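手持夹爪示教数据采集的操作规范：课程项目报告

最后更新：2025年2月24日 星期一
分享 7 | 评论 3

项目组成员：Linnea Wallin、Vidar Wikström、Wichai Rojanasak
指导教师：Borghild Forsberg

一、项目来由

本项目是机器人系统课程的实践部分。上学期我们组在Pitstead实验室参加双手示教数据的采集，任务是桌面物品的收纳和取放。采集前只有一页设备说明，内容是怎么开机、怎么存文件，没有写人应该站在哪里、标记块被挡住了怎么办、录到旁人怎么处理。每个操作者按自己的习惯做，结果到了整理阶段问题集中出现。

那一批数据一共录了2000段，检查后可用的有1575段。不可用的部分里，205段是标记块长时间被遮挡或者出了视野，位姿算不出来。剩下的原因比较杂，有起止点录错的，有左右手设备编号写反的，也有任务中途被打断、没有做完就保存了的。这些问题大部分跟算法没有关系，靠操作约定就能减少。所以我们把课题定为：写一份采集操作规范，并在小范围内试用。

二、范围

规范只管手持夹爪加头部相机这一种采集方式，地点限于室内桌面任务。机械臂遥操作不在范围内，那一部分由Gøran Lindholm的小组负责，他们的草稿用了另一套编号，暂时没有合并。

规范的使用者是操作者、现场记录员和数据检查员。同一个人可以先后担任不同角色，但是不能检查自己录的数据。最后这一点在讨论时有过分歧，Vidar认为人手不够时应当放宽，Borghild老师的意见是宁可晚一天检查，我们采用了后者。

三、编写方法

第一步是看废掉的数据。我们把不合格的片段逐段看过，每段写一个主要原因和一个次要原因。开始时两个人写的原因经常不一样，比如手臂挡住标记块，一个人写“遮挡”，另一个人写“站位不当”。后来统一规定，主要原因写画面上直接能看到的现象，次要原因才写推测。

第二步是访谈操作者。问题不多：哪一步最容易忘，哪一条现有要求做不到，累的时候会省掉什么。得到的回答里，最常提到的是线缆。操作者转身或者换手时线会绷紧，人会下意识地把手往回收，动作就变了。也有人提到桌子高度不合适，坐着做和站着做时头部相机看到的范围差别很大。

第三步是起草和试用。草稿改了四次，试用时另录了300段，由没有参加起草的同学按规范操作。试用中发现写得不清楚的条目当场记在纸上，晚上再改，不在采集过程中临时换规则。

四、规范正文（第四稿）

4.1 场地

4.1.1 操作者的活动范围内不留横跨地面的线缆。确实要经过的，沿桌腿或墙边走线，并用胶带固定。

4.1.2 任务桌面只放本任务清单上的物品。手机、水杯、说明纸放到别的桌子上。

4.1.3 窗户有直射光时先调整百叶或者换操作方向。标记面上出现明显反光即视为不合格光照，不以室内总体亮度为准。

4.1.4 其他人可以在同一房间工作，但不进入操作者的手臂可及范围。需要从旁边通过时先打招呼，等操作者结束当前一段。

4.2 设备

4.2.1 左右夹爪用不同编号，编号写在机身上，记录表上的左右以操作者本人的左右为准，不以相机画面为准。

4.2.2 每次开始前检查标记块：表面没有污渍和折角，安装座不松动。用手指轻推标记块，能感到晃动就停止使用，交给记录员。

4.2.3 更换标记块以后必须重新标定，旧的标定文件移到存档目录，不覆盖。

4.2.4 夹爪指垫上有胶、纸屑或者磨痕的，先清理再采集。指垫更换要写进记录表。

4.2.5 从手臂垂下的线要留出余量，操作者双手前伸到任务区最远处时线不绷紧。

4.3 操作

4.3.1 每段开始时，双手夹爪先停在桌沿外侧、相机能看到的位置，保持静止，记录员确认后再动。结束时回到同样的位置。

4.3.2 手臂不越过另一侧的标记块。两手需要交叉时，改用换手或者分成两段完成。

4.3.3 剪刀等有刃的物品，刃口不朝向操作者和旁人。夹取时夹手柄，不夹刀刃。传递给他人时先放回桌面，由对方自行取用。

4.3.4 物品掉落后不弯腰去捡，先结束这一段并标为失败，然后再捡。失败段保留，不删除。

4.3.5 操作者感到手腕酸或者注意力下降时可以随时停止，不需要向记录员说明理由。

4.4 人员与隐私

4.4.1 采集当天在房间入口贴告示，写明正在录制、录制的时间段和联系人。

4.4.2 画面中出现的人脸在数据离开本地存储之前作模糊处理，操作者本人的也包括在内。

4.4.3 旁人要求删除含有自己的片段时，照办，并在记录表中写“应要求删除”，不写对方姓名。

4.4.4 显示器上有邮件、聊天记录一类内容时，先关闭或者转向再开始。

4.5 记录与命名

4.5.1 文件名由日期、任务代号、操作者代号和序号组成。不使用真实姓名。

4.5.2 任务说明用一句话写清起始状态和目标状态。例如“剪刀从盘外移入盘内”，不写“整理桌面”。

4.5.3 物品位置每段都要变动。记录员从位置表中抽取，不由操作者自己决定，避免位置越放越顺手。

4.5.4 检查员发现问题时只改状态栏，不改原始文件。

五、试用情况

试用安排在Pitstead实验室和Ararham校区的一间公用教室。两处条件差别较大，教室里的桌子不能移动，4.1.3里“换操作方向”做不到，只能拉窗帘。这一条下一稿需要加替代办法。

执行得最好的是4.3.1。起止姿势固定以后，切分片段省了很多时间，检查员普遍认为这一条最有用。执行得最差的是4.5.3，记录员抽到的位置有时和上一次很接近，操作者会说“就这样吧”，两个人就跳过去了。我们考虑把位置表改成不放回抽取，由脚本直接给出，不再靠纸条。

4.2.1原来写的是“左右以画面为准”，试用时有人用头部相机，有人在旁边用另一台相机核对，两边看到的方向不同，表格填得很乱，因此改成现在的写法。

4.3.4引起的意见最多。操作者觉得掉了东西再来一遍很可惜，尤其是快做完的时候。Wichai把失败段单独整理过一遍，发现里面有不少掉落前的动作本身是完整的，以后训练失败检测可以用到。这个理由写进了规范的附注，之后没有人再问。

关于4.3.3，采集中使用的剪刀归入有刃物品，按同一条执行。有同学提出圆头剪刀可以豁免，我们没有同意，因为现场判断哪种算圆头又会多一次争论。

需要说明，试用的数据量和第一批不同，任务也没有完全重合，所以本报告不比较两批数据的合格率。要得到可靠的结论，需要同一批操作者在有规范和没有规范的条件下做同样的任务，这超出了课程的时间。

六、存在的问题

第一，规范里没有写连续工作时间的上限。我们查过一般的手工作业建议，但手持夹爪的重量和握法不同，不敢直接套用。目前只有4.3.5这一条软性规定。

第二，双人同时在一个房间采集时怎么错开，还没有写。两组的标记编号如果重复，一方的标记进入另一方的相机会造成误识别。Ditport那边的做法是给每组分配固定的编号段，我们准备照这个思路补一条。

第三，4.4.1的告示只有文字，访客不一定会看。Linnea做了一个带图标的版本，还没有试用。

第四，检查员之间的尺度仍然不统一，特别是“短暂遮挡”算不算合格。现在的处理是交给第二个人看，两人不一致时判为不合格。

七、后续安排

四月之前完成第五稿，补上双组采集和固定桌位的条目，然后交给Kvam项目组试读。试读意见由Vidar汇总，规范文本由Linnea维护，改动一律写进修订表。Gøran的小组同意在他们的草稿定稿以后讨论编号统一的问题，时间没有定。

附录A 现场照片

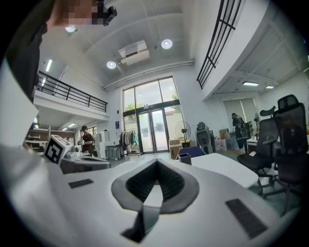
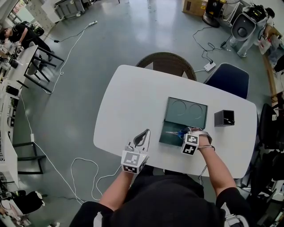
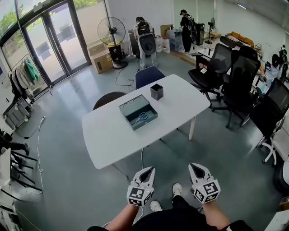

图A-1至A-3 采集现场，三张图中均可见带黑白方形标记的标记块；A-2、A-3桌上为蓝柄剪刀与黑色方形笔筒。

附录B 修订表（节选）

第二稿：增加4.4节；删去“操作者应着深色长袖”一条。
第三稿：4.2.1改为以操作者本人左右为准。
第四稿：4.3.4增加附注；4.5.2增加例句。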